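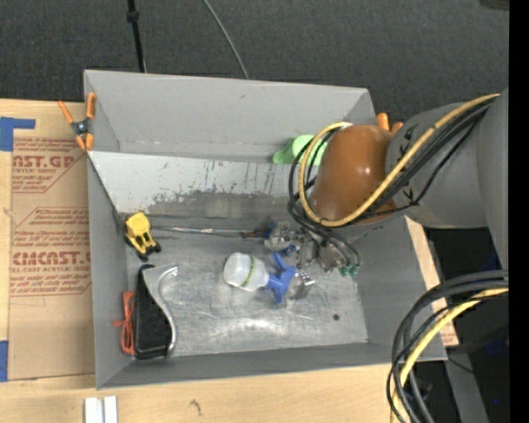 Graue Kiste, Holztisch, viele Kratzer.

Post aus dem Umzugschaos
28. Mai 2002

Ihr Lieben,

der Mietvertrag ist unterschrieben! Im Juli ziehe ich um, von 90 Quadratmetern auf 38, und wer schon mal bei mir im Flur über die Nähmaschine gestolpert ist, kann sich vorstellen, was hier gerade los ist. Eigentlich sollte es in diesem Rundbrief um Balkonkästen gehen (das holen wir nach, Christel, versprochen), aber ich habe seit Wochen nichts anderes im Kopf als die Frage, was mitdarf und was nicht.

Angefangen habe ich mit der Küche, und das war gleich der erste Fehler. In der Küche benutzt man ja alles irgendwie, oder man bildet es sich zumindest ein. Ich stand da mit dem Spätzlehobel in der einen Hand und der Spätzlepresse in der anderen und habe mir selbst einen Vortrag darüber gehalten, dass die Presse für den festen Teig ist und der Hobel für den weichen. Ich mache einmal im Jahr Spätzle. Die Presse ist jetzt bei meiner Nachbarin, die Schwäbin ist und sie mit einer Miene entgegengenommen hat, als hätte ich ihr eine Mikrowelle ans Spinnrad gestellt. Sie schabt vom Brett!

Danach die Schränke im Schlafzimmer, und das ging überraschend flott. Kleidung hat den großen Vorteil, dass man sie anprobieren kann. Passt sie nicht, ist die Diskussion beendet. Meinen grünen Lodenmantel habe ich trotzdem behalten, der passt zwar auch nicht, aber den habe ich mir damals vom ersten richtigen Gehalt gekauft, und im neuen Flur gibt es genau einen Haken hinter der Tür. Da hängt er dann eben.

Viel schwieriger war der Papierkram. Ich hatte Kontoauszüge aus Jahren, in denen ich noch bei einer Bank war, die es gar nicht mehr gibt. Gebrauchsanweisungen für Geräte, die längst auf dem Wertstoffhof liegen. Und in einer Schublade dazwischen ein Umschlag mit D-Mark-Scheinen, Urlaubsgeld, sorgfältig beschriftet und komplett vergessen! Falls bei euch auch noch welche herumliegen: Die Landeszentralbank tauscht um, ich war letzte Woche dort und es ging völlig unkompliziert. Schaut bitte auch in die Zuckerdose und in die Manteltaschen. Von dem Geld habe ich mir gleich etwas für die neue Wohnung gegönnt, nämlich ein Klapptischchen namens »Kenora«, das man an die Wand schraubt. Ob es hält, berichte ich im nächsten Brief. Schrauben lagen keine bei.

Und dann die Dias. Mein Vater hat 2000 Dias hinterlassen, alle in Magazinen, alle nummeriert, und dazu ein Heft, in dem zu jeder Nummer steht, was drauf ist. Meistens steht da »Berg«. Manchmal »Berg, anderer«. Ich habe mir an drei Abenden den Projektor aufgebaut und alles durchgeklickt, mit Tee und irgendwann mit Wein, und habe sehr viele Berge gesehen und meine Mutter in einem Kleid, das ich sofort anziehen würde. Die Bilder mit Menschen drauf sind jetzt in einem einzigen Magazin. Die Berge haben meine Cousins bekommen, die sind auch im Alpenverein. Das Heft behalte ich natürlich.

Wer mir bei alldem wirklich geholfen hat, ist Tassanee Wannasri aus unserem Freitagschor (zweiter Alt, ihr kennt sie alle vom Sommerfest mit den Frühlingsrollen). Tassanee ist in den letzten Jahren so oft umgezogen, dass sie das inzwischen im Schlaf kann. Von ihr habe ich den Trick mit den zwei Listen: Auf die eine kommt, was man in der neuen Wohnung in der ersten Woche braucht, auf die andere, was man vermissen würde, wenn es weg wäre. Was auf keiner Liste landet, kommt in den Keller zu den Sachen für den Flohmarkt. Ich habe natürlich sofort angefangen zu schummeln und auf die zweite Liste »Vasen« geschrieben, Mehrzahl. Sie hat das durchgestrichen und »Vase« daraus gemacht.

Apropos Flohmarkt, da brauche ich euch! Ich habe einen Tisch auf dem Hof hinter dem Café Sowah, gleich neben dem Bücherstand von Murray Hapeta, der mir schon angedroht hat, dass er mir den halben Krempel selbst abkauft. Alles kostet 2 Euro, egal was. Ich habe keine Lust, Preisschildchen zu schreiben und über fünfzig Cent zu verhandeln, und mit dem Umrechnen im Kopf tue ich mich sowieso noch schwer. Es gibt unter anderem:

Gläser aller Art, auch Römer mit grünem Fuß
eine Fonduegarnitur, Gabeln leider nicht vollständig
Tischwäsche, gebügelt (von mir, also seid gnädig)
Krimis, sehr viele Krimis
das Würfelspiel »Zisero«, das wir ungefähr einmal gespielt und nie kapiert haben
Vasen, siehe oben

Den genauen Termin hänge ich im Café aus, sobald die Wirtin ihn mir bestätigt hat. Bei Regen stehen wir unter dem Vordach.

Noch ein Tipp zum Schluss, weil Gerda gefragt hatte, wie ich die klebrigen Fettränder oben auf den Küchenschränken wegbekommen habe. Ich habe vieles ausprobiert, am Ende war es Plonine aus der Drogerie, über Nacht mit einem alten Handtuch draufgelegt und am Morgen mit warmem Wasser abgewischt. Es riecht ein bisschen nach Schwimmbad, also Fenster auf. Und auf den neuen Schränken lege ich gleich von Anfang an Zeitungspapier aus, das hat meine Oma schon so gemacht und ich habe sie immer dafür ausgelacht.

Wie es mir mit dem Ganzen geht, haben ein paar von euch gefragt. Gut! An manchen Abenden sitze ich zwischen den Kartons und finde es furchtbar, und am nächsten Morgen laufe ich in der neuen Wohnung mit dem Zollstock herum und freue mich auf das Fenster zum Garten. Zum Chor sind es von dort nur fünf Minuten zu Fuß, ich habe also ab Juli keine Ausrede mehr fürs Zuspätkommen.

Wer noch stabile Kartons hat, bitte melden, am liebsten die kleinen für Bücher. Und wer die Zimmerlinde möchte: Sie ist inzwischen größer als ich und passt in keinen normalen Kofferraum, also bitte mit Kombi oder starken Freunden kommen.

Bis bald auf dem Hof,
eure Hanne

PS: Die Nähmaschine kommt mit. Wohin, weiß ich noch nicht.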